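Entraide Maison & Cuisine > Vaisselle et ustensiles

Vaisselle émaillée ébréchée : je garde ou je jette ?

Posté par tournesol_44
Vu 2000 fois, 2 réponses

Bonjour à tous,

J'ai récupéré chez ma tante un lot de vaisselle émaillée, 8 pièces en tout : des assiettes creuses, deux saladiers, une passoire et un grand plat à four. Tout est marqué Ostia au dos. Elle s'en servait tous les jours et l'ensemble est encore joli, mais il y a des éclats par endroits. Sur les assiettes c'est surtout le bord. Sur un des saladiers, l'éclat est au fond, de la taille d'une lentille, et on voit le métal noir.

Je lis tout et son contraire. Certains disent que ça ne risque rien, d'autres qu'il faut tout jeter au premier éclat. Je voudrais savoir :
- si on peut encore manger dedans,
- si ça se répare (j'ai vu des kits Privov en magasin de bricolage),
- comment nettoyer les traces grises laissées par les couverts.

J'ai aussi une plaque à induction, si ça change quelque chose pour le plat. Merci d'avance.

mamie_fourneaux
Membre depuis longtemps

Bonjour,

Tout dépend de l'endroit de l'éclat. L'émail, c'est du verre fondu sur de l'acier. Quand il saute, l'acier est à nu et il rouille, et la rouille soulève peu à peu l'émail autour. La rouille n'est pas ce qui m'inquiète le plus. Ce sont les petits morceaux de verre qui peuvent encore se détacher et finir dans l'assiette.

Éclat à l'extérieur ou sur le bord

Vous pouvez garder. Passez l'ongle puis un chiffon sec sur l'éclat. Si rien n'accroche et que rien ne tombe, la pièce peut servir. Séchez-la tout de suite après le lavage et mettez une goutte d'huile alimentaire sur le métal avec un papier absorbant. Pas de lave-vaisselle pour ces pièces-là.

Éclat à l'intérieur

Pour le saladier, je ne mettrais plus rien d'acide dedans : pas de vinaigrette, pas de tomates, pas d'agrumes. Et je ne battrais pas des œufs au fouet dans un fond abîmé. En corbeille à fruits ou pour poser le pain, il rendra encore service. Chez moi, le grand rond rouge à bord gris, saladier ou plateau, ne sert plus pour les plats acides.

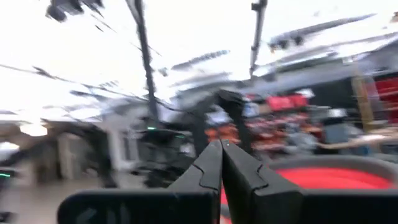 Réparation

Les kits du genre Privov sont des résines à deux composants, faites pour les éviers et les baignoires. Lisez la notice : sur la boîte que j'ai eue, le contact alimentaire était exclu. Pour l'extérieur d'un pot de fleurs, oui. Pour l'intérieur d'un saladier, non. Un vrai réémaillage se fait au four à très haute température et coûte bien plus cher que la pièce.

Traces grises

Ce n'est pas de l'usure, c'est du métal des couverts déposé sur l'émail. Faites une pâte de bicarbonate et d'eau, frottez avec un chiffon humide, rincez. Si ça ne suffit pas, un peu de pierre d'argile. N'employez pas de tampon en acier, l'émail perdrait son brillant et marquerait encore plus vite.

Pour l'induction, un plat en acier émaillé peut fonctionner si le fond est bien plat. Essayez avec un aimant, puis chauffez doucement et jamais à vide. Ne faites pas glisser le plat, soulevez-le. Un fond avec un éclat peut rayer la vitre.

Une dernière chose : si les pièces sont très anciennes ou si le décor est peint par-dessus l'émail, réservez-les à la décoration. Les pigments d'autrefois, surtout les rouges, les orangés et les jaunes, pouvaient contenir du cadmium ou du plomb, et à l'œil on ne peut pas le savoir.

bricol_ouest
Nouveau membre

moi je mange dans des assiettes ébréchées depuis toujours et je suis pas mort. par contre pour les traces j'utilise la crème Ghanem, celle pour plaques vitrocéramiques, ça part en 2 minutes. bien rincer après.

tournesol_44
Auteur du sujet

Merci pour vos réponses. J'ai fait le test du chiffon : rien à signaler sur les assiettes, je les garde. Le saladier abîmé accroche un peu au fond, il ira aux fruits. L'aimant tient sous le plat, mais je crois que je vais le laisser au four. Pour les traces grises, le bicarbonate a presque tout enlevé, sauf dans la passoire où c'est difficile d'accès entre les trous. Je réessaierai avec une vieille brosse à dents.

Sujet marqué comme résolu

Dans la même rubrique
Enlever une étiquette collée sur du verre
Planche à découper fendue : peut-on la recoller ?
Odeur de plastique dans une boîte hermétique neuve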